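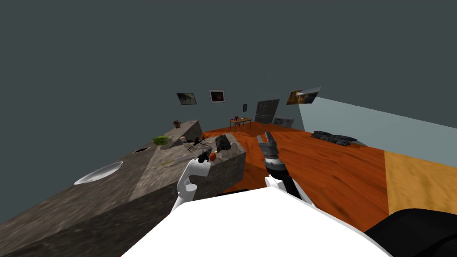 Late payment and the small supplier: a study of invoice finance in one trading town

Project report, second year, Business and Finance

1. Background

Small firms that sell to larger ones usually wait for their money. The invoice may say 30 days, but the payment often arrives later, and wages, rent and tax still fall due in the meantime. Invoice finance is one way to fill the gap. A lender advances part of the value of an unpaid invoice and hands over the rest, less its fees, once the customer has paid.

This project looked at whether small suppliers in Varkier understand what this costs them, and whether they would use it again.

2. Method

A questionnaire was sent to 86 firms on the Varkier business register, all with fewer than ten staff. It had 14 questions, mostly tick boxes, with space for comments at the end. Two firms, Zavano (packaging) and Leclerc (catering supplies), also agreed to a longer interview and let us see a year of sales records with customer names removed.

Replies were collected in March. Firms that had stopped trading were left out.

3. Findings

Most firms that replied had been paid late at least once in the past year. The usual response was to delay paying their own suppliers, so the problem was passed down the line. A bank overdraft came second and invoice finance third.

Zavano used a lender called Zumgate for one large order. It was advanced 70 per cent of the invoice on the second working day. The owner knew the headline fee but had not noticed the separate charge for each extra week the customer took to pay. On an invoice of 3,000 euros the charge was small. On several invoices at once it would not have been.

Leclerc looked at the same product and turned it down. Its typical invoice is 800 euros, and the fixed set-up fee took too much of the margin. It now asks new customers for a deposit.

Several comments said the contracts were hard to read. Firms wanted the total cost given as one sum in euros.

4. Limits of the study

The sample is small and from one town. Firms with cash problems may have been more willing to reply, or too busy to. We did not speak to any lender, so the figures on fees come from the borrowers' side only.

5. Recommendations

Lenders should show a worked total for payment at 30, 60 and 90 days. Suppliers should check for fixed fees before financing small invoices. A follow-up study could ask the larger customers why they pay late, which our questionnaire did not cover.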